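Report on the Visit to the Bergate Textile Care Center, Rarnby

In March a delegation from the Halás Residential Services Association visited the Bergate Textile Care Center in Rarnby. The purpose of the visit was to learn how a large shared laundry handles towels and small linens from the moment they leave the dryer until they are stacked for delivery. The association operates 13 residences and is reviewing its own linen arrangements for the coming year.

The delegation was received at 9:30 a.m. in the entrance hall and given a short introduction to the center. Bergate serves residential homes, two swimming facilities and a number of small guesthouses in the Rarnby area. On the day before the visit, the center had processed 1,664 towels of all sizes. Sheets and table linens are handled in a separate building, which was not part of the program.

The tour began in the receiving area, where incoming bags are weighed and opened. Items are sorted first by customer and then by color. Light blue, white and gray towels make up most of the stock. Staff explained that terry cloth is kept apart from smooth fabrics throughout the process, as loose fibers from the towels cling to napkins and pillowcases and are difficult to remove later. The delegation noted that two of the association's own residences currently wash these items together.

The washing hall was seen from the gallery only. Noise levels made discussion difficult, and questions were held until the group reached the finishing rooms on the upper floor.

Most of the morning was spent on folding. The center teaches a single method for hand and bath towels. The towel is first laid out flat on a table and the corners are drawn out by hand. The long sides are then brought together, the label is turned to the inside, and the towel is folded in thirds. The method was introduced after customers reported that stacks delivered by different shifts did not fit the same shelves.

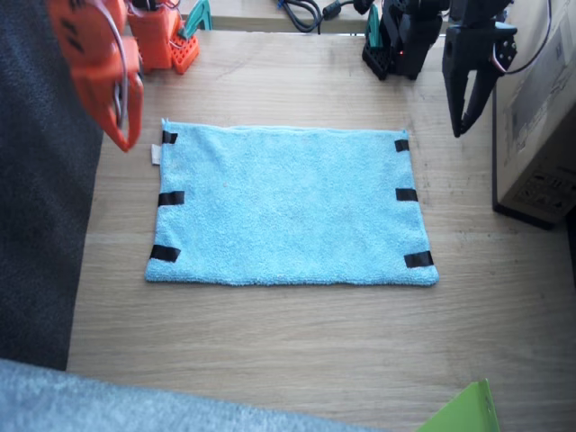 Laying the towel out properly was described as the step that new employees most often hurry. A corner left turned up at the start produces a thick edge in the finished fold, and a stack of such towels leans to one side. Terry cloth also stretches unevenly over time, so that an older towel is seldom a true rectangle. Employees are taught to line up one short edge first and to let any difference in width fall on the inside of the fold, where it does not show.

Members of the delegation were invited to fold several towels themselves under supervision. The results were compared with a reference stack prepared by the center. It was generally agreed that the thirds fold requires more practice than the simple half fold used in Halás, particularly with thicker bath towels.

The group then viewed the inspection area. Towels with pulled loops, worn edges or missing labels are set aside and entered in a daily record. Loops are trimmed and labels replaced where the fabric is otherwise sound. Towels beyond repair are cut down and used as cleaning cloths within the building. In the month before the visit, 730 towels were repaired and returned to service. The delegation asked whether customers are charged for each repair and was informed that the cost is included in the annual contract.

Finished stacks are wrapped in paper bands and placed on shelved carts. The carts, supplied by Prumow, have adjustable shelves and a fabric cover. Two sizes were available for inspection. The smaller cart passes through a standard residential doorway, which had been a particular concern of the association. The larger one does not.

A discussion lasting 90 minutes was held after lunch. The main subjects were delivery schedules, the labeling of items belonging to individual residents, and the storage of reserve stock. Bergate agreed to provide its folding guide and a sample repair record. The association will make both documents available to the residences and will try the thirds fold at two locations before any wider change is considered.

The question of transport costs between Rarnby and Halás was not settled and will be taken up in writing. The association thanks the management and staff of the Bergate Textile Care Center for their hospitality and for the time given to the group's questions.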